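Where can I find published scripts of two-person plays for an amateur group?

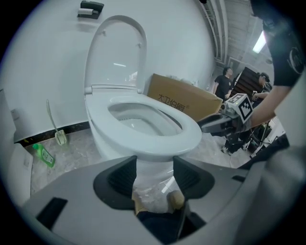 Our theater group at the Loteo community hall wants to stage a short play for two actors in January, and I was asked to find the script. We would like a comedy or something between comedy and drama, with one set and a running time under 46 minutes. One of our members proposed a piece in which two sisters argue through a bathroom door during a family wedding, and for that the set would be very simple: a gray wall, a white toilet with the lid up, a paper holder on the wall, and a door in the middle of the stage. I like this idea very much, but she read the play many years ago in a school collection and does not remember the title or the author. So my first wish is to find this play. If it can't be found, I ask for advice on where people look for such scripts.

I already tried the public library. They have a shelf of classic plays and one anthology of one-act plays, but everything in it needs at least five actors. I also searched in online bookstores, and the difficulty is that the descriptions almost never say how many actors are needed. I don't want to buy 30 books to find one.

My second doubt is about the rights. We sell tickets, but for a low price, and the money goes for the rent of the hall. Do we need a license for this? And may we change the sex of a character? We have one woman and one man available, and in the play about the sisters this would be a problem.

Asked by Noven, 16 April 2021

2 answers

Demchenko
I can't tell you the title of the sisters play, I am sorry. I have directed amateur groups for eight years and I have read a few plays with a locked door in them, but none of them with a wedding. Ask your member if she remembers the cover of the collection or the class in which she read it. School collections were often used for a long time in the same school, and the teacher may still have a copy.

For the search in general, do not start with bookstores. Start with the catalogs of the play publishers, the companies which print acting editions. An acting edition is a thin book with only one play in it. In these catalogs you can choose the number of women and men, the length, and usually the type of play. Many of them let you read the first pages for free, and I advise to read these pages aloud with your two actors before you pay for anything. A dialogue which looks funny on paper is sometimes very hard to say.

Look also in the theater department of the nearest university. Their library normally has anthologies of short plays which were selected from festivals, and in the front there is often a table with the cast for each play. Even if you can't borrow, you can sit there and read. I found our last script in this way, after two afternoons.

About the rights: yes, you need a license. The price of the ticket does not change this, and in most cases a free performance needs permission also. The name of the company or agent who gives the license is printed on the page behind the title page, together with the conditions. You write to them the dates, the number of seats and the ticket price, and they answer with the fee. For a hall of small size it is usually not a terrible amount. Please do this before you start rehearsals. We once rehearsed for 4 weeks and then learned that the play was not available in our region, and we had to begin again with another one.

The change of sex is a separate permission. Do not simply change "sister" to "brother" in the text. The author has the right to refuse, and some of them do refuse. But a living author who is not very famous often says yes if you ask politely and explain the reason. Put it in the same letter as the request for the license, with the exact lines which you want to change. If the license company says that they cannot decide it, ask them to pass your letter to the author or the agent.

If it is a very old play, it may be in the public domain, and then you are free to change what you like. Be careful with translations. The play can be old and the translation new, and then the translator has rights in it.

Brino
just write your own, two people and a door is not so difficult. we did it and nobody complained. also if you want a real toilet on the stage ask the hall first, ours did not allow us to carry heavy things over the floor and we used a painted chair

Contact us | Terms of use | Copyright 2021 | Back to top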